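November, Flollthorpe shade house

Misting on bench 4 cut from 138 to 60 seconds per cycle. Crown rot on two of the hart's-tongues, older fronds only. Kulap has moved both to quarantine and bagged the dead material.
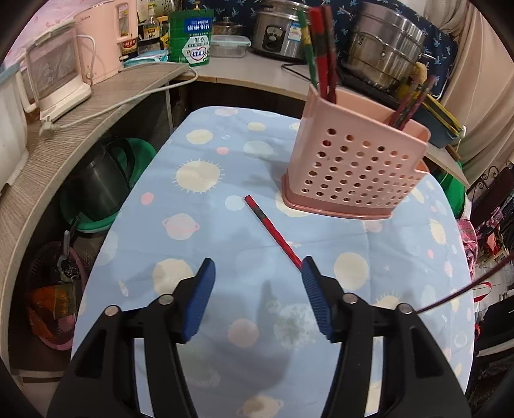
Drainage is still poor in the Povach pots. Water stands on the surface after each cycle and the compost smells sour at the base. Vichien wants side holes as well as base holes, in rows up the wall like those on the pink utensil holder, with a separate tray underneath. Will drill one row first and compare with the Grondport baskets. Shade cloth unchanged.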